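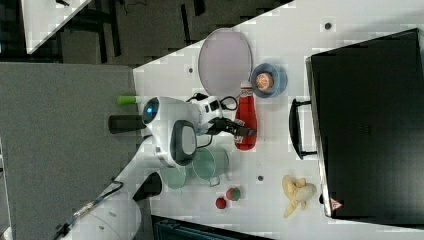 夹爪明明已经夹住了东西，控制器为什么还会报抓取失败？

控制器看不见物体，它只看手指的位置、速度和电机电流。软的东西被夹住以后还会继续变形，手指跟着一点点往里走，速度降不到判定门限以下，计时器反复清零，等到超时，控制器就只能按失败处理。

机器人系统故障分析
第六讲讲义 软物体抓取与3011号故障
主讲：Eluned Gwynne

先说一句，这一讲是我整门课里最喜欢的一讲！前面几讲的故障多少都有点“教科书味”，断线、过热、零点漂移，查手册就能找到。今天这个故障发生在我们自己的实验台上，就是做Çınar课程项目的那张台子，日志全都留着，从头到尾可以一行一行读。请大家把Kuvitance的日志查看器提前装好，课上会用到。

还没看过第五讲（状态机与异常转移）的同学，至少把“可恢复故障”和“需确认故障”的区别补一下，不然第四节会跟不上。

一、事情经过

星期四下午，Çınar项目组在跑桌面整理任务。任务很朴素：桌上散放着一些仿真食物和餐具，机械臂逐个抓起、移动、放下。上位机跑的是Kuvitance，夹爪驱动用的是Gundia，两者之间通过状态字通信。

前面的抓取都很顺利。硬的容器，夹；水果模型，也夹。到第13次抓取，目标换成了番茄酱瓶玩具，手指合拢，碰到瓶身，按说应该马上抬起来。结果机械臂停在原处，等了一会儿，手指松开，退回，又去夹。再停，再松，再夹。

站在旁边的同学以为程序卡住了，很自然地伸手想把瓶子摆正一点。手刚伸到瓶子旁边，夹爪又开始合拢。他把手抽了回来，没有受伤，旁边的人按了急停。

记录到这里就断了，因为急停之后Kuvitance不再写夹爪通道的数据（这本身也是个毛病，第五节再说）。

请注意，这件事里其实有两个问题，处理的时候一定要分开：

第一个问题，夹住了却判成没夹住。这是检测问题。
第二个问题，判成失败以后，机械臂在没有任何人确认的情况下又动了。这是安全问题。

写事故报告的时候，很多人会把两件事揉成一句“夹爪误报导致重复动作”。这样一写，改了第一个就以为第二个也好了，非常危险！

二、Gundia驱动怎样判断“夹住了”

驱动的逻辑比大家想的要简单。合拢命令发出以后，它反复检查下面几件事：

手指速度是否低于静止门限；
当前开口宽度是否大于“完全闭合”的宽度；
电机电流是否达到设定的夹持电流。

三个条件同时成立，计时器开始走；连续保持200毫秒，状态字置为“已夹持”。中间只要有一个采样点不满足，计时器清零，从头再来。

如果合拢命令发出后2000毫秒还没有得到“已夹持”或者“空夹”的结论，驱动就放弃判断，抛出3011，含义是“夹持状态无法确定”。

写成伪代码是这样：

收到合拢命令，总计时器归零，稳定计时器归零
循环：
 若 速度小于门限 且 宽度大于闭合宽度 且 电流达到设定值，稳定计时器累加
 否则 稳定计时器归零
 若 稳定计时器达到200毫秒，返回 已夹持
 若 宽度等于闭合宽度，返回 空夹
 若 总计时器达到2000毫秒，抛出 3011

对硬物来说，这套逻辑好用得很。手指一碰到容器壁，速度立刻掉下来，电流立刻上去，宽度停在一个值上不动，曲线干净得像尺子画的。课上我会先放硬物的曲线，大家看完会觉得这个驱动写得真漂亮，然后再放软物的，哈哈。

三、软物体的曲线长什么样

绒布玩具里面是填充料。手指接触表面以后，先压面料，再压填充料，填充料往两边跑，跑的时候一阵一阵的，压一下，停一下，再突然塌一点。反映到数据上：

电流很快达到设定值，这一项没问题。
宽度明显大于闭合宽度，这一项也没问题。
速度大部分时间都很小，可是隔一会儿就冒出一个小尖峰，高过静止门限。

尖峰就是填充料塌下去的那一下。尖峰和尖峰之间的间隔都短于200毫秒，所以稳定计时器每次都在快要走满的时候被清零。真的是每次都差一点点，看着都着急！

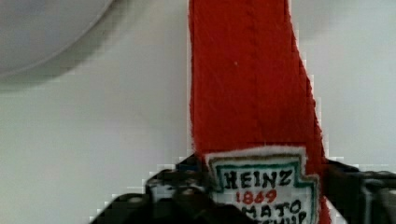 图2 腕部相机画面：黑色夹爪夹在红色绒布番茄酱瓶的下半部，标签上绣有HEINZ字样。

看这种近距离画面的时候，请大家先忘掉自己的眼睛。人一看就知道两根手指已经贴着瓶身，布料在接触处起了皱，而驱动拿到的只有三个数：速度、宽度、电流。做故障分析，第一步永远是把自己放到控制器的位置上，问一句：以它手里的信息，它会得出什么结论？

有同学课后问过，那为什么不直接用腕部相机来判断？可以，而且很值得做，选做题里就有。不过要想清楚两点。一是相机离得近，夹爪自己就会遮住一部分目标，标签上的字都未必能看全，更别说接触面。二是手指贴着物体和夹得牢是两件事，图像能帮忙排除空夹，夹持力够不够，还得靠力或者电流来判断。

另外一个常见的想法是把静止门限调高，让小尖峰不再越线。对这一个玩具，确实马上见效。可是门限一高，硬物慢慢打滑的时候，速度也在门限以下，驱动会高高兴兴地报“已夹持”，然后在半空中把东西滑掉。用一个误报换来一个漏报，这笔账要不要做，得看掉下来的是什么、下面有什么。

那把总超时从2000毫秒延长呢？填充料总有压实的时候，理论上等得够久就能等到稳定。问题在于每一次抓取都可能跟着变慢，遇到真正的故障，也要多等同样长的时间才知道。我个人不喜欢这个改法，但如果你们能用数据说服我，我会很高兴。

四、3011之后发生了什么

现在讲第二个问题，也是这一讲里最要紧的部分。

Kuvitance收到3011以后，查故障表。故障表里给每个编号指定了处理等级，项目组用的那一份是从旧任务里复制过来的，3011被列在“可恢复，自动重试”。于是上位机的动作是：张开手指，退到预抓取位置，重新接近，再次合拢。整个过程不需要人确认，界面上也只有状态栏里一行灰字。

旧任务里这样做有它的道理。那边的设备装在围栏里面，门一开就断使能，自动重试不会碰到人。搬到开放的桌面以后，围栏没有了，故障表却原封不动地跟了过来。

请在这里停一下，想想这条链：

驱动无法确定夹持状态；
上位机把“无法确定”当成“没夹住”；
按“没夹住”自动重试；
重试之间有停顿，站在旁边的人把停顿理解成“停机”；
人伸手。

链上每一环单独看都不算离谱，写驱动的人、写故障表的人、伸手的人，各自都有自己的理由。我特别想让大家盯住中间那个停顿。机械臂不动，有很多种原因：任务完成、等待命令、正在计时、保护性停止、急停。从外面看，它们长得一模一样。当时手臂正在等2000毫秒走完，电机是上电的，程序是活的，下一个动作已经排在队列里了。

所以实验室里这条规矩从今天开始要写进每个人的操作单：手臂静止不能当作可以进入的依据。要进入工作区，先按暂停并等到界面显示“已暂停，驱动已禁用”，或者直接按急停。想把瓶子摆正？完全可以，先禁用，再伸手，出来以后再使能。

还有一点，Grakow实验室那边的同学问，程序里的暂停键算不算急停。不算！软件暂停走的是普通通信，通信堵住了它就到不了。急停走独立回路。两个按钮各有各的用处，遇到危险按红的那个。

五、改了什么

下面是项目组的修改记录，我稍微整理了措辞，内容没动。

检测部分
稳定判断由“逐点比较”改为“滑动窗口”，窗口长度仍为200毫秒，看窗口内宽度的净变化量。单个速度尖峰不再清零计时器。
增加软物体配置，夹持电流单独设定，由任务脚本在抓取前显式选择。没有选择时沿用硬物配置，并在日志里写一行提示。
抓取判为成功后，先小幅抬升并停住，再检查一次宽度和电流，两次都通过才继续移动。

故障处理部分
3011改为“需确认”。手臂原地保持，手指不张开，界面弹出全屏提示，由操作者选择松开、重试或者结束。
取消所有抓取类故障的自动重试。以后谁想加回来，要先做风险评估。
提示灯增加一个状态：程序等待中、驱动仍上电，用闪烁表示。

日志部分
急停后夹爪通道继续记录，直到缓冲区写完。

讨论时争得最凶的是“手指不张开”这一条。有人认为报了故障就该松手，万一夹着人的手指怎么办？这个担心完全合理。最后的做法是：电流上限先降下来，手指保持位置但不再加力，操作者可以用界面松开，也可以用夹爪上的手动释放。如果夹着东西悬在高处，贸然张开会让它掉下来，所以没有采用一律张开的方案。换一台夹爪，换一个场合，答案可能完全不一样，请不要照抄。

滑动窗口的改法也有副作用，提醒一下。窗口看的是净变化，如果宽度先缩一点又弹回来，净变化接近零，窗口会认为很稳。弹性好的海绵球就可能出现这种情况。这就是为什么后面又加了一次抬升检查。

六、课堂练习：读日志

下面是第13次抓取的日志摘录，时间从合拢命令发出算起，宽度和电流的数值略去，只保留事件。

合拢命令已发送
电流达到设定值
稳定计时开始
速度越限，稳定计时清零
稳定计时开始
速度越限，稳定计时清零
（以下重复多次，略）
总计时2000毫秒，故障3011
上位机：等级 可恢复，动作 自动重试
张开命令已发送

两人一组，试着做这几件事：

在日志里标出驱动“知道”的最后一件确定的事。
找到人最有可能误以为停机的那一段，写出当时驱动的上电状态和队列里的下一个动作。
假设故障表已经改好，把最后两行重写一遍。

上一届做这个练习时，有一组在第一问上写了“驱动知道夹住了瓶子”，全班讨论了好久，特别精彩。大家先自己写，写完再和别的组换着看。

七、几个容易混的词

误报：实际夹住了，系统说没有或者说不知道。
漏报：实际没夹牢，系统说夹牢了。
空夹：手指完全闭合，中间没有东西。它是一种正常结论，和3011不同。
保护性停止：系统检测到异常后主动停下，驱动可能仍然上电，具体看设备手册。
未遂事件：没有造成伤害，但条件再差一点就会造成伤害。星期四那次就属于这一类，要按事故的格式写报告。

说到报告，顺便表扬一下项目组。他们当天就把事情写出来交给了我，伸手的那位同学自己写了经过，写得很细，连站在桌子哪一侧都写了。没有这份报告，就没有今天这一讲。以后大家遇到类似情况，请照着做，不会因此扣分，我还会请你来课上讲。

八、作业

必做一。用课程网站上的软物体数据，画出速度曲线和稳定计时器的值，两条曲线放在同一时间轴上。说明把窗口改短以后会发生什么，改长又会怎样。

必做二。从你自己的项目里找出一张故障表，逐条检查处理等级。对每一条“自动重试”，写清楚重试时手臂会往哪里动，人可能站在哪里。如果你的项目没有故障表，请先写一张。

选做。设计一个用腕部相机辅助判断空夹的方法。要求说明夹爪遮挡目标时怎么办，以及图像结论和电流结论矛盾时听谁的。不要求写代码，画出状态图就可以，当然，能跑起来我会非常开心！

提交时把日志原文件一并附上，不要只交截图。下一讲接着讲抬升检查，会在实验台上现场做，穿长袖的同学请把袖口卷好，头发扎起来。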